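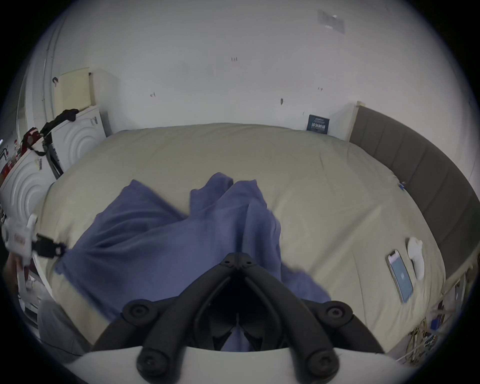
Guests at Fjeld House kept asking for a later breakfast and a proper night's sleep, according to Siv Eklund, and the second of those took longer to sort out than the first.

6/21/22
By Leif Myklebust

Fjeld House, the guest house on the harbour road in Usbridge, has reopened its upper floor after a winter of work on the bedrooms. The 12 rooms closed in January and are now taking bookings again at the same rates as last year.

The work was mostly about noise and heat. Windows facing the road have been replaced, the old radiators have gone, and each room now has its own thermostat. Floors on the landing were lifted and packed with wool insulation – the creaking there had been the most common complaint in the comments book.

Bedding has been changed throughout. Guests can choose between a light and a heavy duvet when they book, and spare sheets and blankets are kept on every landing. Laundry is now done by Flikard, a family firm in Tisemden, which collects twice a week.

"We had been patching things up for years," said Ingegerd Haugen, owner of Fjeld House. "This time we closed the floor and did it in one go. It cost us a spring season, but the rooms are quiet now and they stay warm."

Some decorating is still to be done. Walls in the older rooms will be repainted one at a time in the autumn, and guests will not be placed next to a room where work is going on.

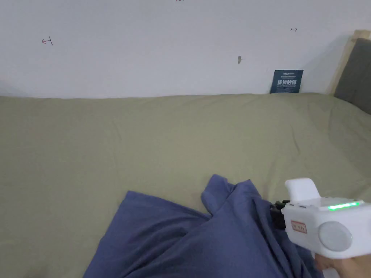
Bookings and prices

Rooms can be booked by telephone or at the front desk. Guests staying a week or longer receive a 15 per cent reduction, and children under two stay free. Breakfast is served until half past ten and is included in the price. Parking behind the building is free for guests, with space for 20 cars.

Walkers on the coast path may leave boots and wet coats in the drying room by the back door, and packed lunches can be ordered the evening before. 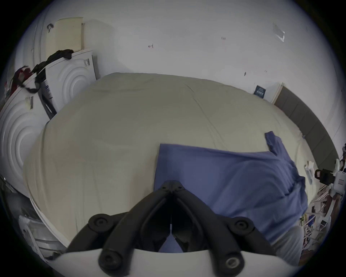
Dogs are welcome on the ground floor only. Owners should bring the dog's own bed and let the desk know when booking, as there are just three rooms with a door to the garden.

Eilif Blomqvist will manage the house through the summer and can answer questions about group stays. Groups that want the whole upper floor should get in touch at least 40 days ahead.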